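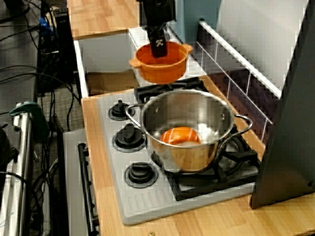 Page last changed: February 1, 2026

The play kitchen is back in its corner at the Lovton playroom, and we couldn't be happier to see it there! Those of you who came by in November will remember it spent weeks folded up behind the coat rack while the floor was being redone, and I think I was asked for it 19 times in one morning (mostly by the same two children).

Karla Arellano gave the wooden counter a good wipe with warm soapy water and went over the stove knobs with an old toothbrush, and Dennis Greenwood tightened whatever had worked itself wobbly over the years. The pots and bowls all had a bath too. My own favorites are still the orange ones – they're so cheerful against the gray stovetop, and they go in and out of the big steel pot all day long, for soup, for stew, and once for something Lwazi Mnguni's grandson called "birthday gravy."
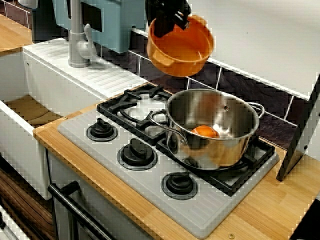 The stove and its pots, with the little sink next door.

A few small requests while we settle back in. Please send the pots home to the counter when playtime ends, and do have a peek inside the steel one first, as things like to hide at the bottom. Real food is best kept at the snack table. And if you have toy dishes your family has outgrown, Yatziri would love to look them over. We had nearly 32 pieces at one point and a good many have wandered off – into strollers and coat pockets, I suspect, and no hard feelings at all! There's a basket by the front door where you can leave them.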